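Washing and Storing Blankets and Bed Linens

Bedding takes up more closet space than almost anything else in the house, and it gets washed less carefully than clothes do. Most of the wear on a blanket comes from the laundry, and a few changes to how you wash, dry and fold will add years to it.

Before you wash

Read the tag first. If the tag is gone, treat the blanket as delicate and use cool water. Shake it out over the porch rail or in the yard to get rid of hair and crumbs, which otherwise end up in the drain filter.

Look for stains while it's dry. Rub a little dish soap into greasy spots and let it sit for 15 minutes. For blood, use cold water only and dab from the back of the fabric. Coffee and tea usually come out with white vinegar and water in equal parts, but test it on a corner.

Mend loose hems now. A hem with three inches of broken stitching can come out of the washer with a foot of it hanging. Plain polyester thread is fine for this, and a running stitch with a backstitch every inch or so will hold.

Washing fleece

Fleece pills when it rubs against rougher fabric, so don't wash it with towels or jeans. Cool or lukewarm water, the gentle cycle and half the detergent you would use for a cotton load is enough. Skip fabric softener. It coats the fibers and the blanket goes flat.

One large blanket per load. A washer packed full doesn't rinse well, and soap left in the fabric makes it stiff. If yours already feels stiff, run it again with no detergent and half a cup of white vinegar in the rinse.

Pet hair that survived the shaking will loosen if you put the blanket in the dryer on no heat for 10 minutes before washing. Clean the lint screen afterward.

Washing cotton sheets

Printed sheets keep their color longer if they go in inside out, or folded loosely with the print to the inside for flat sheets. Warm water is fine for most. Close the fitted sheet's corners with a safety pin if other things keep ending up inside them.

Wash a new set by itself the first time. Dark prints can give off dye for two or three washes.

Every week is a good schedule for sheets. I strip the beds on Friday morning and have everything back on by supper. Blankets that sit on top of a sheet can go a month, longer in summer.

Drying

Low heat for fleece, always. High heat melts the tips of the fibers and you can't bring them back. Take it out slightly damp and hang it over a shower rod or two lines side by side, so the weight is spread and you don't get a crease down the middle.

Sheets can take medium heat. Stop the dryer halfway through and pull them apart, or the middle of the bundle will still be wet when the buzzer goes.

Folding

The bed is the best folding table in most homes. Make it up first and smooth the sheet, then lay the blanket on top and work from there.
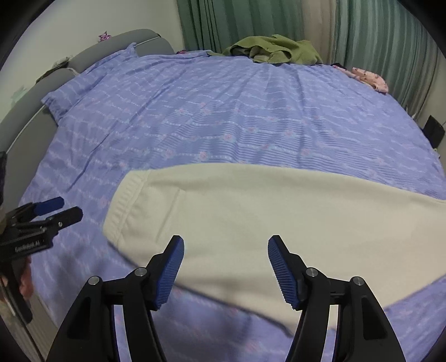 Fold in half lengthwise, matching the hems, and then in half again the same way. You now have a long strip. Fold the strip in thirds for a shelf, or roll it if it's going in a basket. Run your forearm across each fold to push the air out before making the next one.

For a fitted sheet, tuck the corners into each other in pairs, lay it down with the elastic facing up, and fold the curved sides in until you have a rectangle. It doesn't have to be perfect. Store it inside its own pillowcase with the flat sheet and the set stays together.

Storing

Everything has to be completely dry. Wait an hour after it comes off the line or out of the dryer, then check the thickest hem with the back of your hand.

Use cotton bags or lidded bins for the off season. The zippered plastic bags that new blankets come in trap moisture and are not good for more than a few weeks. I have two Stutel under-bed bins, 33 inches long, and each one holds up to four throws. Vacuum bags save room but flatten fleece, so keep them for spare pillows and old quilts.

Cedar blocks help with moths if you have wool in the same closet. Sand them lightly every February to bring the smell back. Keep bare cedar from touching white or light fabric, as the oil can leave yellow marks.

Refold anything that has been sitting for six months, putting the creases in different places.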